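Is the gravity setting meant to fix a sagging arm upside down?

Posted by Cherkaoui, November 24, 2023

Our arm hangs from the underside of a wooden board, so I flipped the gravity vector in the Bekus driver. It still drifts whenever I switch to hand guiding. The manual says orientation is "detected automatically", which I don't believe for a minute. Mount as it stands:

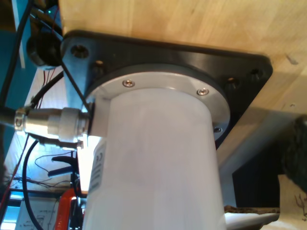 Cimero
Auto detection only runs at start-up in every version I've tried, and it won't overwrite a saved value. Print the vector the controller is using, not the one in your config file. Then check the payload. A gripper entered as 118 g when it weighs 400 will drift whichever way up you bolt it.

Cherkaoui
Vector was right, payload was nonsense. Better now with the fingers empty. Holding a cable it still creeps, and I doubt one fixed number can cover that.

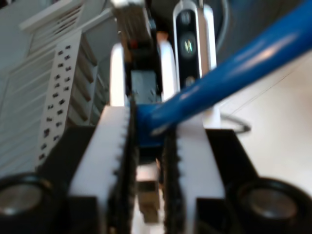
Blue cable between the fingers

It can't, as far as I can see. The cable pulls differently at every pose. I also logged roughly 3,000 wrist camera frames on the moves, and plenty are like this one, so I'm not trusting the vision node to correct for it either.

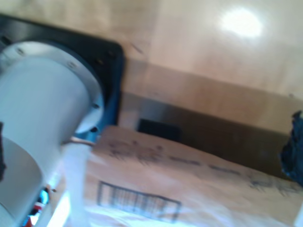

Urnow
just turn the damping up, worked for me in July

Cimero
Damping hides drift, it doesn't remove it. Drop frames above a joint speed limit and re-zero the force reading after each grasp. I'd still want to see the log before calling it fixed.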